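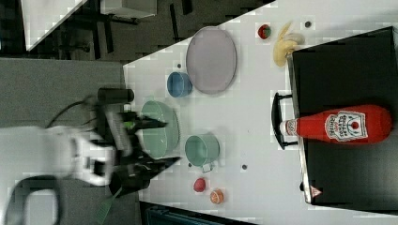
4. Setting up a tabletop scene for the planner

This section explains how to bring the perception node and the grasp planner to the point where the arm can work on a table with many objects. It supposes that you finished section 3 (arm connection, gripper homing, emergency stop test). If the gripper does not home correctly, please go back and solve this first. The planner will start anyway, but its results will have no value.

4.1 Before you start

You need the following:

- Zavell Planner installed on the control computer
- the Mumance perception package, same release as the planner
- a calibration file for the wrist camera (see 3.6)
- a light-colored tabletop with a surface that does not shine

Caution: Keep hands and head out of the reach of the arm when the planner is in RUN or in PREVIEW. PREVIEW moves the arm slowly, but it moves it.

4.2 Start the perception node

1. Open a terminal on the control computer and start the node with the command: mumance start --scene table

2. Wait for the line "scene ready". After a fresh start of the computer this can take around 50 seconds, and during this time the viewer stays gray.

3. Open the viewer and select the tab Objects. Each object that the node has found gets an outline and a name.

4. Compare the outlines with the real table. Toy food, dishes and bottles are all in the standard object library, so a strawberry, a banana or a bowl should have its name without any training from your side.

5. If an object is outlined but the name is "unknown", click on the outline and choose a name from the list. The name is saved only for this scene. To keep it, press Save to library.

Note: Objects of similar color which stand close together can be joined into one outline. We see this mostly with green dishes, for example a bowl beside a pot. Use the tool Split and draw one line between them. It is not necessary to draw it exactly, the node corrects the line by itself.

Note: Marks on the tabletop can appear as very small objects. Set the parameter min_area to 1000 (pixels) and they go away. Do not go much higher with this value, or you will also lose small things such as a toy tomato.

4.3 Set the containers and the no-go zones

The planner treats every object in one of three ways: as something to pick, as a container to place into, or as an obstacle. After the first start everything is "pick", including the dishes. This must be changed by hand.

1. In the tab Objects, mark the bowl and the pot as Container.

2. Mark a plate as Container only if it lies flat. The planner then uses the whole surface inside the rim.

3. Check the opening direction of each cup. A cup lying on its side can not be a container, and the planner refuses it with error 534 ("opening not reachable"). Leave it as Pick, or stand it up and press Refresh.

4. If there is a tray at the side of the table, mark it as Obstacle and set the height of its rim in the field Clearance. When something lies across the tray, like a ketchup bottle, mark it separately. The clearance of the tray does not include what is on top of it.

5. Handles need special attention. The perception node sometimes cuts a thin handle from the body of the object, and then the planner believes there is free space. Turn on Show collision shapes and look at each handle from two view angles.

Caution: Cables and straps near the gripper are not part of the robot model. The planner does not know where they are. Before each session, move the wrist slowly by hand control through its full rotation and watch that nothing catches on the fingers or goes under them.

4.4 Make a first plan

1. Choose one object with free space on all sides. A halved orange with its flat side down is a good first object, and a peeled banana is a bad one, as the open peel gives the planner too many grasp points of poor quality.

2. Choose one container.

3. Press Plan. The viewer draws the path of the gripper as a blue line and the planned grasp as two short bars, one for each finger.

4. Look at the end of the path. The two bars must be on opposite sides of the object. If both are on the same side, the object pose is wrong. Press Refresh and plan again.

5. Press Preview, with your other hand on the emergency stop. The arm follows the path above the object and does not close the gripper.

6. If the preview was clean, press Run.

Note: While the wrist is moving, the camera image is blurred and the node holds the last sharp result. This is intended. Outlines in the viewer can stay behind the real position for a moment - wait until the arm stands still before you judge them.

4.5 When the plan fails

"No grasp found": The object is too close to another one, or to the rim of a container. Move it a little and press Refresh.

"Path blocked": In most cases an obstacle has too much clearance. Reduce it in small steps. Do not delete the obstacle to get a path.

"Pose unstable": The node changes its opinion about where the object is. Printed labels and strong reflections are the usual cause. Turn a bottle so that the label looks in another direction, or switch the pose source from Texture to Shape.

Error 534 on an upright cup: The calibration file is old or belongs to another camera. Repeat 3.6.

If the same message comes back after 3 attempts, export the scene with File - Export scene and attach it to your support request. A screenshot alone is not enough for us, because the collision shapes are not stored in it.

4.6 Saving the scene

Press Save scene before you close the viewer. Object roles, clearances and split lines are saved. Positions are not, and they are read new from the camera at the next start.

Scenes saved in releases older than April can be opened, but the container roles are lost and must be set again as in 4.3.

Section text: Raíssa Sales. Checked on the arm by Alcides Toledo.

Continue with section 5, Recording and replaying a task.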